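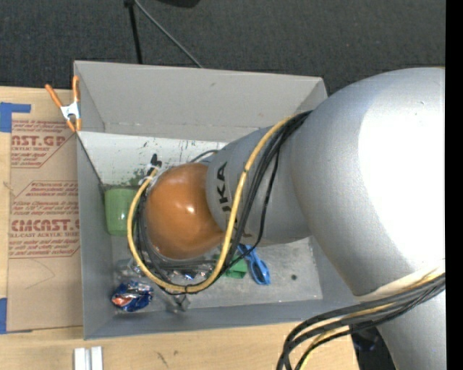
Ragnvald Lindholm would like it known that he never dropped out of the Britdale blood pressure program. He stopped going, he told the interviewer, and he didn't see why that should be anybody's business but his and the bus company's. The program moved its Tuesday session to the afternoon, the afternoon bus stops at the hardware store and goes no farther, and he has a knee. He kept the cuff. He still takes his pressure most mornings and writes it on the kitchen calendar, and he would have been glad to read the numbers to anyone who called.

In the program's final report, Mr. Lindholm appears as one of the "noncompleters." The report offers an explanation for the whole group in a single sentence, which blames low motivation.

CHAPTER 7
Where Did Everybody Go? Attrition in Community Health Programs

By now you have recruited your participants (Chapter 4), measured them (Chapter 5), and sorted them into groups by a method you could defend in front of a hostile statistician (Chapter 6). It would be pleasant to report that they then stay put. They don't. They move to Letport to be near a daughter, they take the night shift, they get better, they get worse, they take a dislike to the person who runs the sign-in table. Some of them die, and a few of those will go on receiving your reminder postcards unless someone thinks to stop the mailing.

This loss of people over the life of a study is called attrition. It is the least glamorous problem in prevention research, and it has sunk more good projects than bad theory ever did. Students tend to skim this chapter. We know this because we once asked a class to tell us which chapters they had skimmed, and then had to throw the survey out when fewer than half of them returned it.

The Britdale numbers

The Britdale program enrolled 566 adults with raised blood pressure. At the 48-week follow-up, 353 of them came in to be measured. Their average pressure had fallen by a very respectable amount, the county was delighted, and a cake was ordered.

Ditte Stougaard, hired to check the figures before they went to the printer, asked an annoying question. What was the average starting pressure of the 353 who came back, compared with the 213 who didn't? No one had looked. When she did, she found that the missing group had begun the program with higher readings, lived farther from the clinic, and were more likely to work hours that changed from week to week. The program had compared everybody at the start with the survivors at the end. A fair part of the improvement came from having mislaid the people with the worst numbers.

You can get the same result with no program at all. Weigh everyone in a room, send the heaviest third out for sandwiches, and weigh the room again.

Two kinds of missing

Suppose a box of records gets wet in December and a handful of charts can't be read. The water did not care whose charts they were. Losses of this kind leave you with a smaller sample and a bad mood, but the people who remain still look like the people you began with. We will call this random attrition.

Now suppose the people who leave are different from those who stay in some way that matters to the outcome. This is selective attrition, and it is the kind you will nearly always have. The Britdale case is selective attrition of the plainest sort. More awkward is the case where two groups lose the same number of people for different reasons. In the Skjelbred quit-smoking trial, described in Section 7.3, each group lost 72 participants. The authors took this as proof that the groups were still comparable. But the people who left the counseling group had mostly started smoking again and were embarrassed to say so, while the people who left the comparison group had mostly quit on their own and saw no point in coming in. Equal losses, and a finding turned upside down.

A word about "low motivation"

Be careful with this phrase. It explains every absence equally well and can be written without leaving your desk. Ingegerd Viklund went back through the Britdale files and telephoned as many noncompleters as she could reach. She heard about buses, child care, a waiting room with too few chairs, and a consent form that several people had taken for a bill. She did find a few who had lost interest. One told her that the nutrition talks had been the longest hours of his life, and asked her to write that down, and she did.

Before you read on

Take a program you know, even a bad gym membership, and list the points at which a person could stop coming. For each one, write down who would be most likely to leave there and what you would wrongly believe if you only spoke to those who stayed. Keep the list. You will need it for the retention plan in Section 7.5, along with a working telephone.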